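Robots Go to Work: What Changes for the People There?

When you hear the word robot, you might think of a metal person who walks and talks. Most robots that have jobs don't look like that. A lot of them are just an arm. The arm is fixed to one spot, and it does the same small job again and again.

This page is about robot arms at work, and about the people who work beside them.

Who is the robot working for?

Bikia is a small company that packs sweets, nuts and dried fruit into gift bags. The bags go to shops, hotels and offices. On a busy day in September the packing room fills up to 200 bags.

Before there were any robots, people did all of the packing by hand. One person put the candy in, one person added a card, and one person tied the ribbon. Then they did it again. By the end of a shift their wrists and shoulders were sore, and it was easy to lose track of which bag had a card in it and which didn't.

Now Bikia has robot arms at two of its packing tables. The arms put the candy in. People still do the cards and the ribbons.

Trying things out first

A new job for a robot is not tried in the packing room right away. It is tried on a small arm, on an ordinary table, with a little bit of candy. If the small arm can't do it, there is no point in buying a big one.

A small arm like this can be made from plastic parts that come out of a 3D printer. If a part breaks, you print another one. The black boxes at the joints are servo motors. A servo motor is a motor that can turn to a certain position and stay there. The cables running along the arm link the motors together. At the end of the arm is the gripper, which does the job your fingers do when you pick something up.

Wrapped candies and gummies are good things to practice with. They are different shapes. A gummy squashes if you squeeze it, and a wrapper can slide.
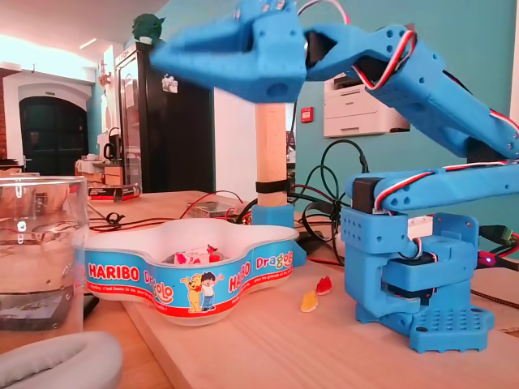

What is hard for a robot?

You can reach into a bowl and take one candy without thinking about it. A robot arm has to be told, or has to learn, every part of that. Where is the bowl? Which candy is on top? How hard should the gripper close? Where does the candy go next?

Gummies can stick to each other. Shiny wrappers can confuse a camera. If someone moves the bowl, an arm that only knows one place to reach will grab at the air.

People are much better at surprises. If a bag has a hole in it, a packer sees the hole and throws the bag away. An arm may go on filling it, and the candy will go straight through onto the floor.

What changed for the packers?

Some jobs got smaller. It used to take six people to fill bags at the two tables. Now it takes three. The other three moved to different work at Bikia: one checks orders, one looks after the arms, and one works in the stockroom.

Some jobs are new. The person who looks after the arms had to take a course at a training center called Cloment. She cleans the grippers, tightens loose screws and stops the arms when something sounds wrong. She likes it better than packing.

Not everyone was happy. Packers used to sit together and talk all morning, and the room is quieter with fewer people in it. Some were worried that they would lose their jobs. In the town of Grarkden, where Bikia is, other companies have bought machines and then hired fewer people. This is a real problem, and grown-ups don't all agree on what to do about it.

Staying safe

Each packing table has a stop button. Anyone may press it, and no one gets in trouble for pressing it. Long hair is tied back. Hands stay out of the area the arm can reach while it is moving.

Words to know

Automation: using machines to do work that people used to do.
Gripper: the part of a robot arm that holds things.
Servo motor: a motor that turns to a set position.
Shift: the hours a person works in one day.

Try it yourself

Put on a pair of thick winter gloves. Ask someone to set out a bowl of wrapped candies. Close one eye and move the candies, one at a time, into a cup. Count how many you drop. Then try again with something soft, such as a grape or a gummy.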